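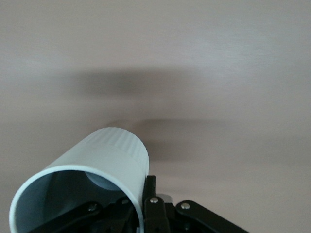

Chore Operators and Shop-Floor Testers Wanted, Flellon Household Tasks Study

Posted September by Jacinto Tlapale
3 min read

Flellon is taking on people for a study of how well machines handle ordinary chores. We want to know which jobs in a kitchen or a small stockroom can be handed over now, and which ones still need a person. So far the answer depends a lot on the chore. Picking up one cup is fairly routine. Hanging a mug by its handle, or putting a cup back on a peg, still goes wrong often enough that we would not sell it to anyone.

The task list has 184 chores. Each one is tried by a person first and then by the arms, and both tries are scored on the same sheet. We need 17 operators for the Gornham site.

What you would do

You would set out mugs, cups and packaged goods, steer the arms through a chore, and write down what happened. Some chores use one arm and some use both, for example a mug in one gripper and a wrapped item in the other. 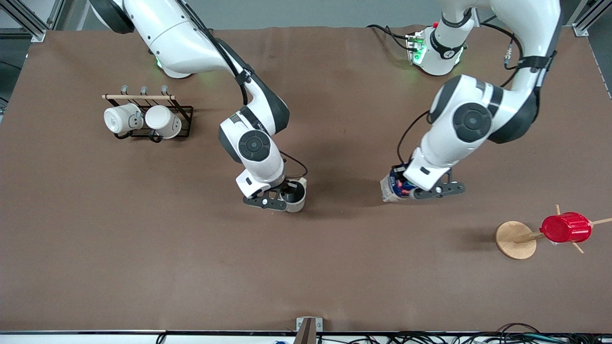 Mug racks and mug trees take up most of the first month. After that the work moves to shelf stocking and bagging, using the Omix scoring sheets. A dropped cup is a result and gets recorded like any other. Please do not apply if you would be tempted to leave the bad runs out – we have had that problem before.

Who we are looking for

No engineering background is needed. Time spent in a cafe, a store, a hotel or a busy home is worth more to us. You should be able to stand for 50 minutes at a stretch, see fine detail at arm's length (glasses are fine) and write a clear sentence. Training is paid and done on site.

Hours and pay

Shifts start at 8:30 a.m. or 1 p.m. and run four hours, with breaks. Pay is $60 per shift for the training period and goes up once you are signed off. Parking is free behind the Orozco building.

How to apply

Send a short note to Jacinto Tlapale at Flellon with the shift you prefer and one chore you would gladly give to a machine. A resume is optional.

Last updated: September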